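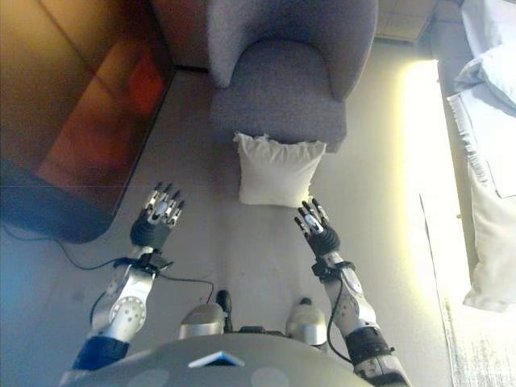
A square white cushion on the floor between the two open hands, bedroom trial, Stunholm.

STUNHOLM, February – Brulter today released first notes from its comparison of two multi-fingered hands, the Tristik and the Panasiuk, on household fabrics.

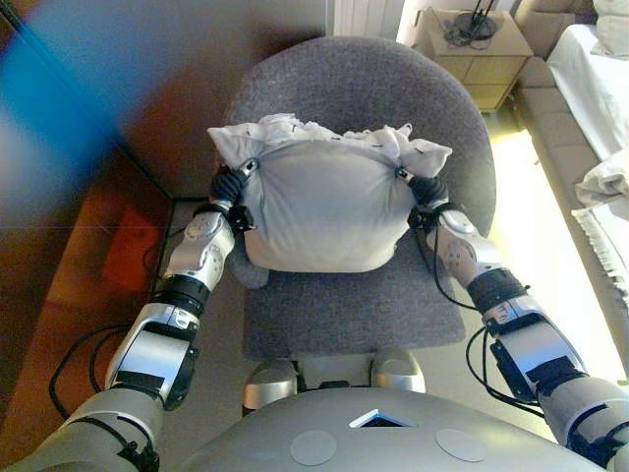 "A pillow forgives a sloppy grip, so I'd be careful with any score you get from one," said test lead Mireille Tarawneh. "Ask me again after 400 tries."

Brulter will not name a preferred hand before 2028.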